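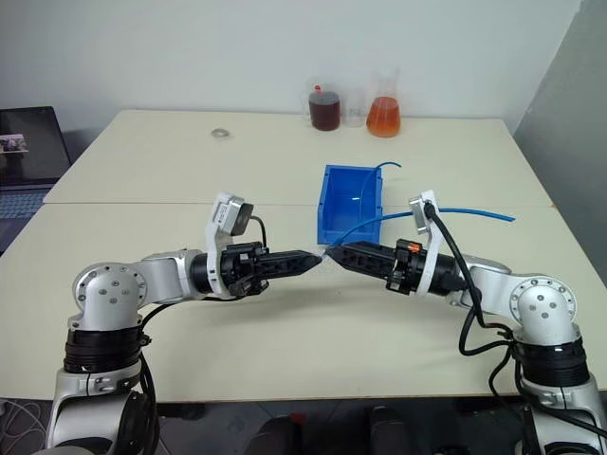

Trelow Two-Arm Bench Kit: your questions

What do I get in the box?
Two arms, two grippers, a camera for each wrist, all the cables and a printed setup guide. You bring the table and a laptop. We sell the kit through Jaltach, and they ship it in two boxes (get a friend to help with the stairs!).

Can it handle small stuff, like tubing?
Yes, and I love this part. The fingers come down to a narrow tip, so thin tubing is fair game. Go slow the first few times, though. I set speed to 6 on the dial and leave it there until I trust a new routine.

Does it work for lab benches?
That's who buys it, mostly. I run mine with glassware on the same table, pushed to the back, and I keep the bin I'm working from in the middle where both arms can get to it.

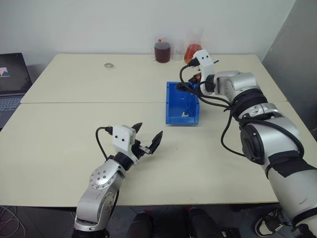

Right gripper down in the blue tray, left one open over the table.

How long does setup take?
Plan on some 80 minutes. Most of that is cables. Leave plenty of slack at the wrists, more than you think, or the arm will tug on them when it turns.

Prosex or Hakim software?
Either one! Hakim is friendlier if you're new. Prosex saves up to 2000 routines and Hakim stops at 1000, but I've never come close to filling either.

Can I buy just one arm?
Not yet. We started taking names for a single-arm version in June, so drop us a note and I'll add you to the list.

Page updated 2021-10-17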